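Rindunska Small Items Sorting Set

Last updated: 2018-03-16
Reading time: 2 min

## Overview

The Rindunska set is a collection of short records about putting small household items into open-fronted storage bins. Each record covers one item and one bin. The set holds 1742 records and is kept by Tsegereda Jemal.

The bins are the kind used in workshops and stock rooms: plastic, with a sloped opening at the front. They stand side by side on the table with the openings facing the same way. The order of the bins is fixed within a session and may change between sessions.

## Table and surface

The working surface is cardboard laid over a slotted aluminium table. Sheets are replaced when they no longer lie flat. Holes and torn edges are not grounds for replacement, and no attempt was made to keep the surface uniform across sessions.

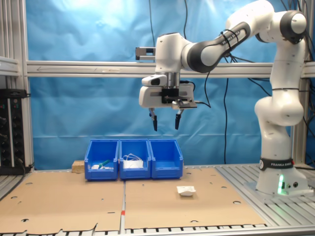 Bins are not emptied after every record. An item placed early in a session may still be in its bin several records later, so the starting contents of a bin should be read from the `contents_before` field and never assumed to be nil. Sessions are limited to 50 records, after which all bins are cleared.

## Items

Items fall into two groups.

- **Rigid:** wooden blocks, caps, short lengths of tube.
- **Soft:** face masks, cloths, folded fabric.

Soft items keep no fixed shape. A mask may settle with its loops standing above the rim of the bin. It is recorded as placed if the body of the item is inside. A rigid item leaning against a side wall is also recorded as placed.

Items left on the table beside or behind a bin are recorded as `outside`, whatever the distance.

## Fields

- `record_id`: integer, unique across the set
- `session`: integer
- `item_group`: `rigid` or `soft`
- `bin`: `left`, `middle` or `right`, as seen from the front
- `contents_before`: free text, may be blank if not checked
- `result`: `placed`, `outside` or `void`

## Known issues

Bin labels were swapped in 2 sessions from October. The `bin` field has been corrected; the free text has not. Some 50 records have a blank `contents_before`. Spelling of item names varies, particularly for cloths.

Colour is not recorded. Users who need it should add their own field and leave the existing ones unchanged.

## Related

- Dremley Drawer Contents
- Blöndal Folded Cloth Records
- Trovo Bin Label Sheets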